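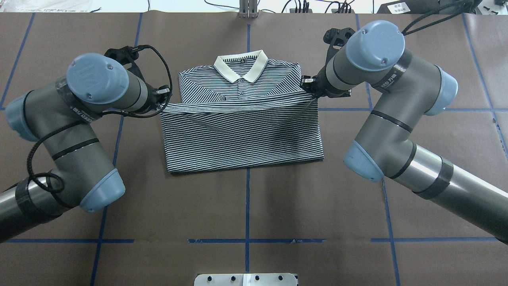
Marama Ashby wrote the acceptance test for Sirkent in November. A folded shirt passed if it could go on the shelf without a hand touching it. The target was 85 in every hundred.

Clem Wihongi read the log aloud. "Shirt 12. Collar found. Body fold complete. Sleeve, confidence low."

"How low?"

"It's asking for another look."

She opened the wrist view on the second monitor.

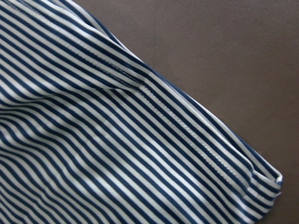

*Wrist view: seam, folded end, creasing to the left.*

"I can see where the seam goes," Clem said.

"So can it. It doesn't know what to do with the creases."

The software, Flekeo, proposed 3 grasp points and ranked them. Marama would have chosen the second. It chose the first. She noted the difference and left the stop button alone.

At the Tamihana shop a junior folded shirts between customers, talking the whole time. Marama had timed her and put the figure in the report, under Baseline, where the client would look first.

"Do we count this one?" Clem asked.

"When it releases."

She wrote 12 in the left column and kept the pen on the line.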